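The Second Life of the Office Computer

Drive east out of Hatalport on the old cannery road and you pass a low brick building with a loading dock and no sign. Pallets of retired computers arrive at the dock most mornings before 8 a.m., wrapped in stretch film and labelled with the name of whichever school board, insurance office or dental clinic has finished with them. By the end of the month most of them will have left again, either as working machines or as sorted material headed for a smelter.

Refurbishing is an unglamorous part of the electronics trade, and it has grown without much attention. The Hatalport shop belongs to Kwok, a family firm that began by repairing cash registers and moved into computers when the cash registers ran out. It employs 16 people and handles 1,000 machines in a good month. Its nearest competitor, Prilitz, is two hours inland and works mainly with laptops. Between them they take in a large share of what offices in the region throw away.

The arithmetic of the business is tight. A tower that has sat under a desk for six years might sell for $117 once it has been cleaned, tested and given a new drive. Out of that comes the freight, the labour, the drive itself and the cost of wiping the old one to a standard the former owner's lawyers will accept. A machine that needs more than half an hour of bench time generally loses money, and so the first decision made about any computer is whether to open it at all.
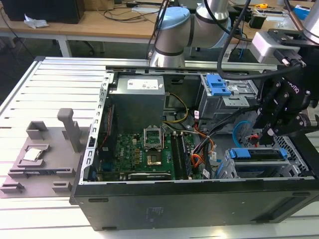 Business towers do better than home ones on that test. They were bought in batches, so a shop that receives 200 of the same model can learn its faults on the first dozen and go quickly through the rest. Home machines come in one at a time, each with its own history of cat hair, cigarette smoke and upgrades done on the kitchen table. Kwok stopped taking them from the public three years ago, apart from a drop-off week every May that it runs as a favour to the town.

Age matters less than people expect. For email, word processing and a web browser, an older desktop with enough memory and a solid-state drive is perfectly serviceable, and a good many buyers want nothing else. They are small accounting practices, church offices, parents with a child starting high school. The harder limit is software. When an operating system stops being supported, or a new version refuses to install on older processors, machines in good physical health lose most of their resale value in a matter of weeks. Refurbishers watch those dates the way farmers watch frost.

One response has been to sell computers with free operating systems already installed. Prilitz tried this with a line it called Praltutau, aimed at community colleges and libraries. The first batch sold slowly. The second did better after the company began including a printed booklet, in large type, that explained how to connect a printer. Support calls fell by half, and most of those that remained were still about printers.

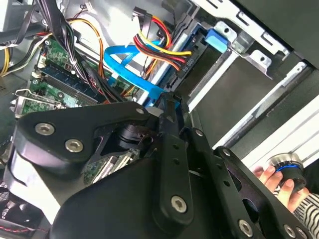 What gets kept

A computer that cannot be sold whole is worth something in pieces, though less than its owner usually hopes. Memory and processors hold their value best. Power supplies are kept if they come from a known line and test clean under load. Cases are nearly worthless, being mostly air, and the steel is baled and sold by the tonne.

Circuit boards go out separately. They carry small amounts of gold, silver and palladium along with a good deal of copper, and the price paid for them depends on the grade, which is judged by eye and confirmed by assay. Buyers dislike mixed loads. A crate of clean boards with the heat sinks removed and the batteries pulled will bring noticeably more than the same weight tipped in unsorted, and on thin margins the hour spent sorting is usually worth it.

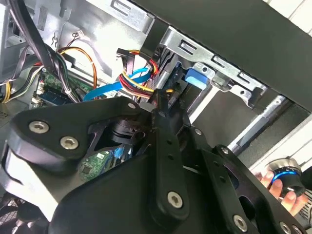 Storage is the part of the trade where attitudes have changed most. Ten years ago a used hard drive was an asset, and a shop would wipe it, test it and put it straight back in the machine. Many corporate clients now insist on destruction, with a certificate listing every serial number, and the shredder at Kwok runs most afternoons. That makes the drive bay the first stop on any tower that comes in, before the board or the memory gets a look. Manufacturers who moved from screws to snap-in trays and latches did the refurbishers an unintended kindness, as a drive that slides free in a few seconds can be logged and gone before the rest of the machine has a job number.

The environmental case for all this is straightforward enough. Much of the energy a desktop computer will ever account for is spent in making it, particularly the chips, so each extra year of use spreads that cost further. Recycling recovers the metals but none of the work that went into arranging them. Most people in the business would sooner see a machine used again than melted, and would say so even if resale paid less.
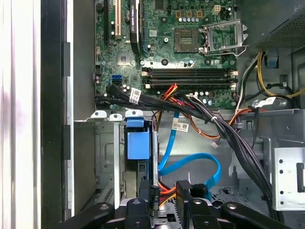 Local governments have been slow to write that preference into their contracts. Disposal tenders are still commonly awarded on price per kilogram, which rewards whoever can process the most weight with the fewest hands. A few municipalities have begun asking bidders to report how many units were resold, and one has set a minimum. Both Kwok and Prilitz say they would bid more often if the practice spread.

In the meantime the pallets keep coming. The busiest stretch is late spring, when schools clear their labs ahead of the summer, and the overflow at Hatalport goes under a canvas awning beside the dock. The shop closes at 4:30 p.m., and deliveries that turn up later wait in the yard until morning.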